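Owino Hand-Held Gripper Pair: Gallery
Posted 12/11/2018

The Owino is sold as a set of two hand-held grippers for recording everyday tasks that will later be used to train robot arms. We have had a set on loan through Rodbridge, the US distributor, and used it for household jobs, mostly laundry and making beds. The pictures below come from one of those rooms. The full written review is on a separate page, so the notes here stick to how the grippers handle cloth.

Price at the time of writing is $299 for the pair, with handles and yellow fingers included. The Gosent software that reads the recordings is a separate download.

1. Clothes and the tub

Cloth was the first thing we wanted to try. The fingers are long and slotted, and they have to get hold of a garment without taking the whole pile along with it. A teal garment is at the fingers here, with a blue plastic tub of dark clothes behind.
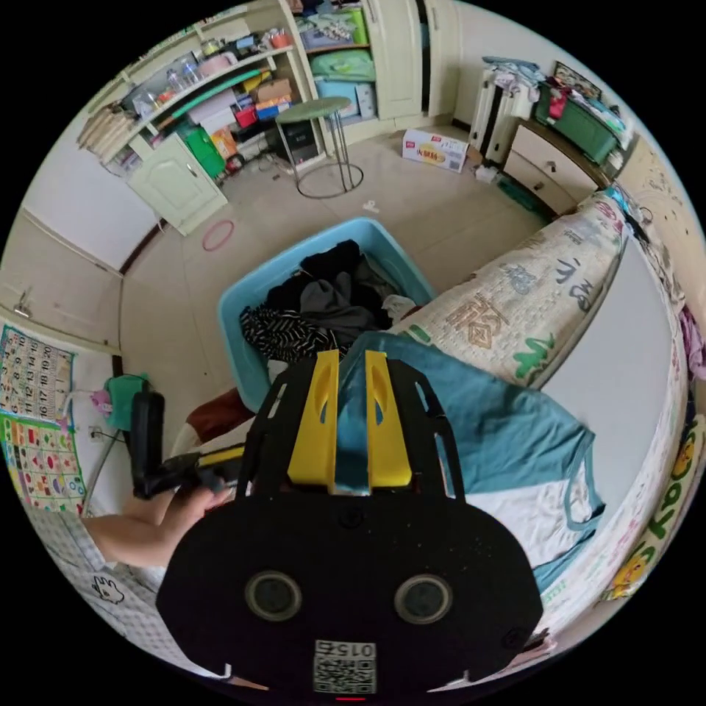
2. Working over the bed

A bed is a good height for this work if you don't mind leaning. Both grippers are in use, and the white cloth between the nearer pair of fingers is folded. Each unit has its own QR label low on the body plate, and this one reads 0154.

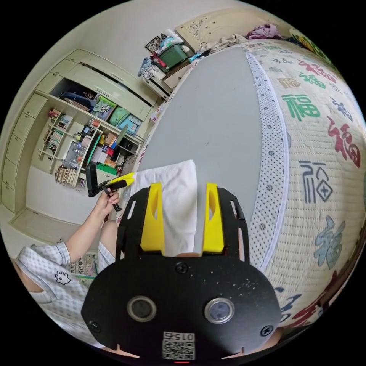 The label matters more than we expected. When a session is loaded into the Gosent program, left and right are assigned by label number, and swapping hands halfway through a job gives you a file that has to be fixed by hand. We did this twice before putting a note on the case. Mekthorpe, who make a similar pair, use colored handles for the same purpose, and we found that easier to keep straight.

The handles are comfortable for short jobs. After a long afternoon the wrist starts to notice the weight – most of it sits forward of the hand.

3. Larger pieces

Big garments are harder than small ones. A piece like the white and teal one on the bed has to be found by an edge or a sleeve first, and two grippers are a real help with that. From behind you can also see the pair of round lenses and the small red light at the bottom of the housing.

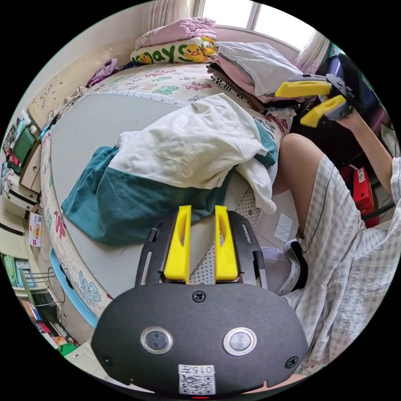
4. Storage and spares

The set ships in a hard case with foam cutouts. Spare fingers are sold in pairs by Rodbridge. The maker rates a finger for some 3000 closings, and we have not come close to that yet. A revised handle is planned for April, and Rodbridge says it will fit the current body.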